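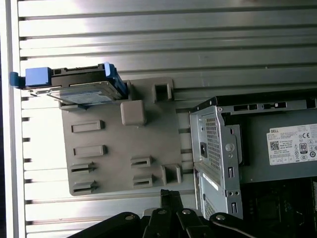

Why does a planner that works well on an empty table fail inside a computer case? Mostly because it treats every contact as a mistake, and in a computer case you cannot do anything useful without contact.

By Radu Buzatu, December

I have worked on the disassembly software at Zoststead since spring, and most of my time goes to a module we call Skotside. It takes the estimated pose of a drive carrier and gives back a path for the wrist. My first version was a normal sampling planner with a collision mesh of the chassis. The mesh was correct, I checked it many times. Still, out of 338 planning requests in our replay set, 186 came back with no path.

I was looking for the bug in the wrong place. I tuned the sampler, I gave it more time, up to 700 milliseconds for each request. It helped very little. Then Yayra Lamptey looked at my logs and asked what safety margin I put around the fingers. It was the same margin as for the table work. With this margin the fingers were simply too thick to enter the drive bay, so the planner was right to say there is no path.

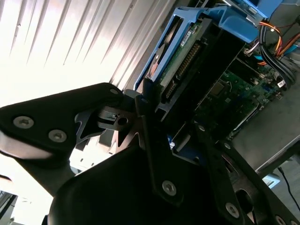
What I changed

The margin is now a function of the distance to the target. Far from the carrier it stays large. In the last part of the approach it becomes small, and for a short list of surfaces it becomes zero. These surfaces are marked by hand in the chassis file. Cables are never on this list. I don't trust our cable detection yet, so every region where it sees wires gets a fat box around it and the planner must go another way.

The second change is in control. When the path enters the zero margin region, the controller switches from position to impedance mode, soft across the direction of motion and stiffer along it. The switch was ugly at first. The arm made a small jump, because I forgot to reset the reference pose to the measured one. It is one line of code and it cost me two evenings.

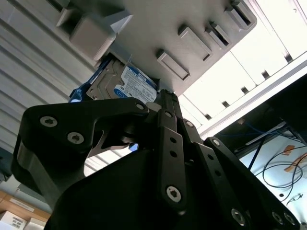 Photos: Radu Buzatu / Zoststead

Perception is still the weak part. The blue plastic of a carrier is easy to segment, but shiny metal gives holes in the depth, and a strong light makes them bigger. Yayra wants to fit the carrier model to the color edges only and use depth just for a first guess. I will try it after I clean up the chassis file format, which has grown to 2,160 lines and is not nice to edit.

If you have a good way to mark allowed contact surfaces without doing it by hand, please write me.

4 comments | 11 shares

Contact | © Radu Buzatu | Back to top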